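HSK 118 Housekeeping Practice
Unit 4 handout: Small bathrooms with electric bidet seats
Instructor: Glenys Hughes
Lab hours: Ustyna Semeniuk, Prothero Hall, room 18

Read this before the lab. Bring gloves that fit. The ones in the supply closet are all large.

1. Where this unit fits

Unit 3 covered ordinary toilets and urinals. Most of that carries over. What changes with an electric bidet seat is the amount of plastic, the cord, and the gap between the seat housing and the bowl. Students who did well on Unit 3 tend to lose points here for two things: spraying the control panel directly, and leaving the underside of the seat for last.

2. Before you start

Open the door and turn on the fan. Look at the outlet and the cord. If either one is damaged or wet, stop and report it. If they look fine, unplug the seat with dry hands and hang the cord clear of the floor. The Hastdale units have the outlet on the back wall beside the toilet, so you will be reaching past the bowl to get to it.

Move anything standing on the floor out of the room. Plungers and brushes get washed separately (section 6).

Raise the lid and the seat together. Some bidet seats have a slow hinge that will not stay up if it is pushed. Let it travel at its own speed.

3. Order of work

Dry items first, then the bowl, then the outside of the toilet, then walls, then floor. Put the bowl cleaner in before you do anything else that is wet, so that it can sit while you work on the seat. We use Lemomix for routine bowls. Check the label for the contact time and write it on your worksheet.
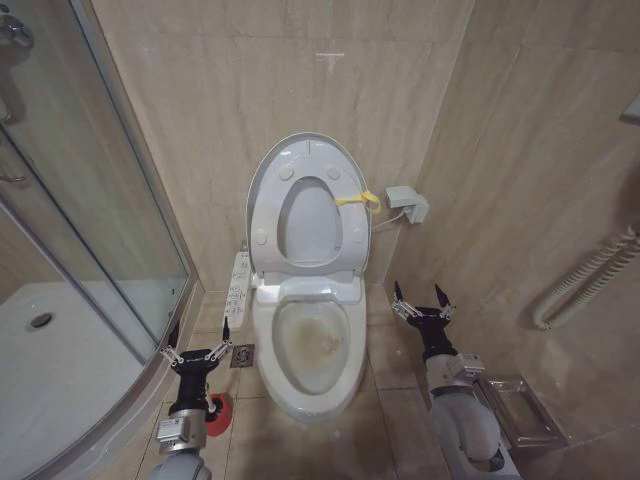
Stains at the waterline and stains running down toward the drain are often the same material, but they do not always come off together. Brush under the rim first and work down. If a brown or yellow mark is still there after two rounds, it is probably mineral scale, and more brushing with the routine product will not help. Lower the water level by pushing the brush into the trap several times, then apply the descaler and wait. Never use descaler in a bowl that has had bleach in it. Flush twice between products.

4. The seat

Spray the cloth, not the seat. Wipe the underside, including the bumper pads, where residue collects in a ring. Use a cotton swab at the hinge. On the control panel use a barely damp cloth and go across the buttons in one direction. Abrasive pads scratch the plastic and are not allowed on any Jandlow seat in the building.

5. Walls and floor

Tile walls: wipe from the top down to the floor on all sides of the toilet. On marble-patterned tile, splashes are hard to see from the front -- check from the side with a flashlight.

Floor drains: lift the grate if it is loose, remove hair, scrub both faces, and pour in a cup of clean water to refill the trap. Grout near the drain gets a stiff brush.

6. Tools

Rinse the plunger cup inside and out, disinfect, and hang to dry. Do not stand it back in the room wet. Red cloths are for toilets only and go in the red bag.

7. Worksheet

The unit is graded out of 100. Rigoberto Ochoa will sign your sheet at the end of the lab. Unsigned sheets are not graded. Makeup labs are in April, and you need to see Ustyna for a slot.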